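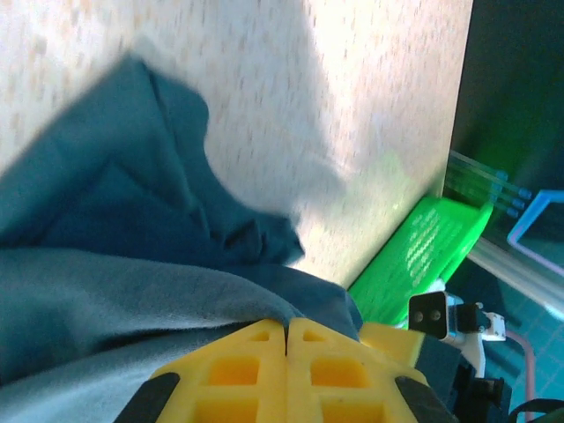 4. Funding of community legal work on land and water

4.1 Sources of money

The 17 organizations in the study paid for their legal work in different ways. Most relied on more than one source. Private foundations gave the largest single grants, but these were tied to a project period and often could not be spent on court fees. Individual donors gave smaller amounts with few conditions. Membership dues covered office costs and little else.

Usska, which supports fishing communities along the lower river, kept its court costs in a separate account from the start. Its staff told us that donors asked fewer questions when the account was reported on its own. Wumbei did the opposite and paid all costs from one general fund. When its main case was delayed, the general fund carried the cost of expert witnesses for two seasons, and the water testing program was cut back. The two groups are close in size and began their cases within a year of each other, so the comparison is useful, although the courts they appeared before were not the same.

Ojo's earlier work on the delta cases described a pattern in which groups raise most of their money in the months after a case is filed and very little after that. We found the same pattern in 2 of the 3 regions. In the northern region the giving was more even, mainly through monthly pledges collected by local congregations.

4.2 Survey of donors

We mailed a survey to 316 people who had given to at least one of the organizations, and 200 returned it. The questions covered the reason for the first gift, whether the donor had given again, and how much the donor knew about the case. The survey closed on August 25, 2018. Replies that arrived later were not counted.

Donors who lived in the same watershed as the case were more likely to have given again than donors who lived elsewhere. Many of them wrote in the margins about a particular creek or stretch of shore. Donors from outside the area more often named climate change as their reason for giving, and they were less sure which court was hearing the case or what the community had asked for. Age made little difference. Income made some difference to the size of the gift but not to whether a second gift followed.

Figure 4. Repeat giving by place of residence (table in Appendix B).

4.3 Who decides

A recurring subject in the interviews was control over legal strategy. Encarnación Quintana, who coordinated the Stiron case, said that her community would accept money only on the condition that the funder had no say in whether to settle. This was put in writing before the first payment. Eight other groups had a similar agreement. The remainder had none, and in one of these a funder withdrew in January after the community chose to negotiate a shared management plan with the mining company.

Lilidus, the only group in the study that passes funds to other groups, uses a short agreement which leaves all legal decisions with the community and asks for a spending report every 20 weeks. Partner communities described the reports as manageable. Some said they would prefer to report by phone, as the person who writes the reports is usually also the person preparing evidence.

We did not ask to see privileged correspondence, and our account of these agreements depends on what the parties were willing to share. The effect of the agreements on the outcome of each case is taken up in Section 5.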